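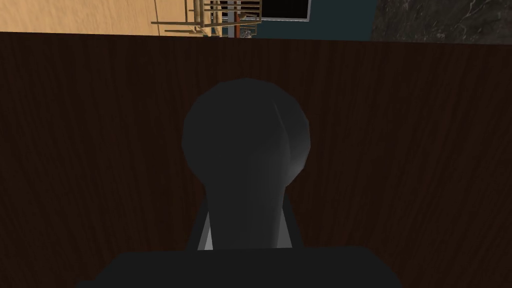 Dark brown wood with a fine grain.

The doors start sticking in Nostedthorpe in November. They stick every year, and most people lean on them until spring. The town has 1,444 houses, a good many of them built by the Bakker works before it closed, and the Bakker houses are the worst for it.

Wood takes in moisture from the air and swells, mainly across the grain. A door gets a little wider and hardly any taller. In a damp fall that can be enough to close the gap on the latch side, and then the door rubs. When the heating has been on for a while, the wood dries out and the rubbing may stop.

That is why the usual advice at Keker, the hardware store on the main street, is to wait. People come in wanting a plane and go home with a box of long screws. A door that drags at the top corner has often just dropped on its hinges, and one long screw through the top hinge will pull it back. It costs very little.
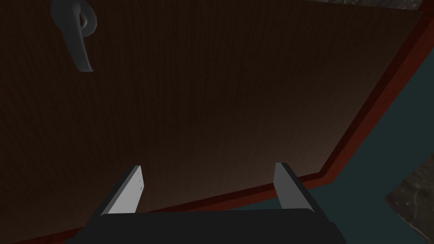
Paint is the other thing to check. A door in one of the older houses may have had a new coat every few years, edges included, and it all adds up. Scraping the latch edge back to bare wood can free a door that has been tight for 32 years. The edge should be sealed again afterward, top and bottom too - most people skip the bottom because it means taking the door down.

Planing comes last. Two light passes, then hang the door and try it.

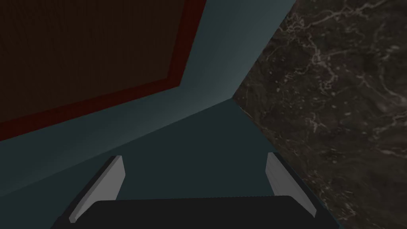
All of that is too much fuss, according to one letter from Sirkach: rub a candle along the edge, shut the door hard and leave it until March. The wax does help with a light rub. It won't do much for a door that has dropped, and slamming one of those only loosens the hinge screws further.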